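This site uses cookies to improve your experience. By continuing to browse you accept our use of cookies. Accept | Manage settings

Opinion

The case for loose vegetables

By Shengli Lu

The proposal to move the Iretstead food hall over to pre-packed vegetables has been presented as a matter of efficiency. Packed goods carry a printed price, pass quickly through the till and may be stacked in any refrigerated cabinet. The arguments are familiar, and several of them are sound. It is nevertheless the view of this column that the open bins should be kept, and that the hall would lose a useful public service if they were taken out.

The first consideration is quantity. A household of one does not require a kilogram of carrots. The standard bag was designed for a family that cooks every evening, and the smaller bag, where it is offered at all, is sold at a higher price by weight. An open bin treats the pensioner who wants two potatoes and the parent who wants 16 on precisely the same terms. There are few other places in retail where that can be said.

The second is judgement. A shopper who is permitted to handle a cucumber will learn, over the years, what a good one feels like. A shopper who is handed three under film will learn to read a date. The date has its uses – it is a reasonable guide for milk – but it is a poor guide to a root vegetable, and a great deal of sound food is thrown away on its authority. A carrot that has gone a little soft is still a perfectly good carrot for soup.

Objections to loose produce generally fall under the headings of hygiene and waste. On hygiene, it is true that vegetables in an open bin are touched by many hands. It is equally true that vegetables ought to be washed before they are eaten, whatever they were sold in. A notice to that effect beside the scales would cost very little. On waste, the hall's management has pointed to the trimmings that gather at the foot of the displays, and to the tomatoes bruised by careless customers. These losses are real. They are also visible, which puts them at a disadvantage when set against the half-used bag at the back of a domestic refrigerator, for which no shop keeps a record.

There remains the question of how the bins should be laid out, and here the management deserves more sympathy than it has received. A badly kept display does its own cause harm. Tomatoes should not be piled so deep that the lowest are crushed. Beans should be turned over during the day, and potatoes should be kept out of strong light. Prices ought to be shown at each compartment, in figures large enough to be read without spectacles. The habit of placing one card at the end of a long row, and leaving the customer to work out which line refers to which vegetable, should be given up at once.

Variety matters as well. 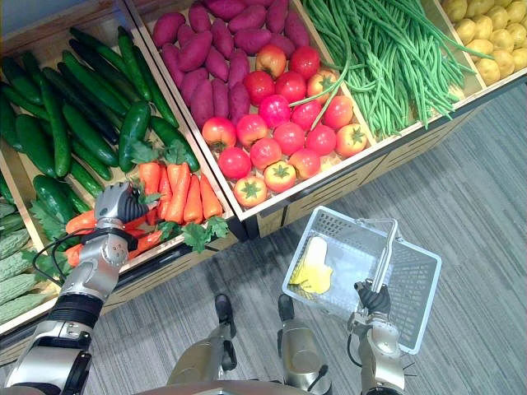

Bitter melon and purple sweet potato are everyday foods for many households and entirely new to others, and the open bin serves both. The experienced cook can choose with care. The newcomer can buy a single one, at small expense, and find out whether the family will eat it. A pack of four asks a good deal more of a person's curiosity. My own first bitter melon was bought in just this way, on a Saturday, and was cooked very badly. I bought another the following week and salted it first, as the woman ahead of me in the queue had advised.

It would be reasonable for the hall to offer some packed goods alongside the loose. Customers in a hurry have a fair claim to be considered, and salad leaves in particular do not keep well in the open. What should be resisted is the wholesale change now proposed, under which the bins would be removed in August and the space given over to cabinets. Once the joinery has been taken out, it is unlikely ever to be put back. The management has invited written views, and residents who value the present arrangement would do well to send theirs before the decision is taken.

Comments (3)

Gikgate
Agree on the price cards. I have walked back and forth along that row more times than I care to admit.

Tian
Fair points, but the queue for the scales on a Saturday is dreadful. A second set would do more good than any amount of argument about bags.

Zolow
Please leave the tops on the carrots. They go in our stock.

Related articles

Who should pay for the market hall roof?
Letters: 40 years of the Iretstead bakery
In praise of the short shopping list
Bus 359 and the Saturday shopper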